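From: Amoah
To: Ostness Film Society list
Date: 17/04/2022
Subject: Re: Re: The June slot (Pullel)

I've read the proposal below twice and I'm still not persuaded. I'll quote it in full, as several people joined after it went round.

> Hello all,
>
> For the June slot I'd like to put forward Pullel, the 1980 one and not
> the remake. It's a love story between a ferry clerk and a married piano
> tuner, it's been restored, and the new print is supposed to be gorgeous.
> I think it's the great forgotten romance of its decade. It made me cry
> on a train.
>
> It's slow to start but the last half hour pays for everything. The
> distributor, Isance, says they can let us have it on the usual terms.
>
> If we want something lighter to go with it, Isance also has a short
> about the tuner's real workshop. 9 minutes, no dialogue.
>
> Can people say yes or no by the end of the month?

No from me, or at least not yet.

I saw Pullel when it first came out and again on a bad tape some years later, and both times I had the same trouble with it. We are told that these two can't keep away from each other. We are told it by her sister, by his landlord and by a narrator who turns up when the director gets nervous. What we get to watch is two people standing at opposite ends of a jetty. The clerk has one good scene, the one where she refunds his ticket and won't look up, and after that the script gives her nothing to do except wait in doorways. I've known people wait in doorways with more going on in their faces.

As for the last half hour paying for everything, it depends what you think you're owed. The letter arrives, he reads it, we hear it read out, and then the sister reads it as well. By the third go I knew it better than my own address.

I also wonder about 'restored'. Isance used the word for the western we had last year, and the third reel looked as though it had been kept in a pond. Has anyone on the list seen the new print, or are we all going by the leaflet? I'd want to hear from someone who has sat through it in a proper cinema. The leaflet calls it 'a lost masterpiece', but it can't have been very lost if I had it on tape.

'Usual terms' needs pinning down too. Last time that turned out to leave out the carriage both ways. Could whoever writes to them ask for one figure with everything in it?

The short I'd be happy with. It sounds like the better film of the two, and I'd sooner see nine minutes of somebody doing a job well than another ninety of meaningful weather.

If we must have a romance, I'd rather we went back to the comedies on the old list. Most have people in them who talk to each other, and they'd fill more seats – we had a full row of empties at the last 'great forgotten' anything. I'd take a flawed film with two leads who like one another over a handsome one where they seem to have been introduced that morning. I know I said much the same about the musical, and I was outvoted, and people enjoyed it. I still think the second half was padding.

One other thing on the list itself. The archive page is showing message 1027 under the year 2038, so it sits on top of everything and new members take it for the latest notice. It's the one about parking. Could somebody with the password put it right?

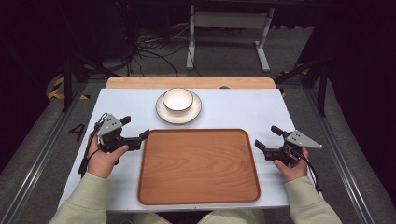
White bowl and saucer, wooden tray.

I'll go along with the majority on Pullel if the print turns out to be sound and the cost is in writing. Until then please put me down as a no, with a yes for the short.

Amoah

--
Ostness Film Society discussion list
To leave the list, send a blank message with 'leave' as the subject.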